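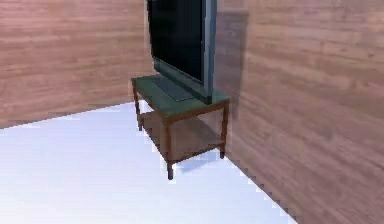
Night guard after a crown – remake it or get it adjusted?

Posted in Patient Talk, June
By millrace_jo

I got a crown on a lower back molar at the Zullwood office in the spring. I had a hard night guard made two years before that. It no longer seats on the side with the crown. It rocks when I bite down and I wake up with a sore jaw on the left.

The front desk says the guard has to be remade and quoted me $85 for the impressions plus the lab fee, which they don't have yet. Has anyone had an old one ground down to fit a new crown?

tealbucket
Yes. Mine was adjusted in the chair at Leung Dental. It took 15 minutes and they didn't charge me. They put some blue paper in, had me tap my teeth, and shaved the inside where it was binding. That was a hard acrylic one. I don't think they can do much with the soft kind.

porchlight66
I would remake it. I had one ground down and it cracked along the thin spot in under a year, so I paid twice.

tealbucket
How thick was it to start with? Mine is still fine and I grind pretty badly.

porchlight66
No idea. It was thin enough that I could see light through it after they were done. Maybe yours had more to spare.

millrace_jo
Mine is thick. The dentist who made it said so at the time because I kept complaining about it.

r_ostler
Ask whether your plan covers it before you do anything. I have Vallis and they pay for one guard every five years. If you use that up now you're on your own for the next one. An adjustment was a separate code for me and I owed $15.

Also stop wearing it if it rocks. Mine was pushing on one tooth for a month and that tooth got so tender I couldn't chew on it.

millrace_jo
I stopped wearing it Monday night – well, I wore it for half the night and took it out. I don't have Vallis. Mine is through work and the booklet only says "appliances, limited."

quietgum
Drugstore guard in the meantime? I use the Drokero one you soften in hot water. $66 for a pack of two, and it has lasted me fine.

porchlight66
Those made my clenching worse. Soft plastic gives you something to chew on.

quietgum
Depends on the person. I've used them for three years and my dentist is OK with it.

r_ostler
I'd at least call and ask before putting one over a new crown. My office told me to wait until the bite had been checked.

tealbucket
Agree with that. And ask for the dentist or the assistant when you call. The desk at my old place quoted a remake for everything.

millrace_jo
Called. The assistant said to bring the guard in with me and they'll look at the bite on the crown first, because it might be a little high. If that's it, the crown gets adjusted and then they see how the guard sits. No charge for the crown part. She wouldn't say on the guard until they see it.

porchlight66
A high crown would explain the sore jaw too. Take the case along so they can clean it while you're there.

fennelroot
Same problem here but with an upper guard and a filling. Did anyone get a price on just the lab fee? I was told $99 and can't tell if that's normal.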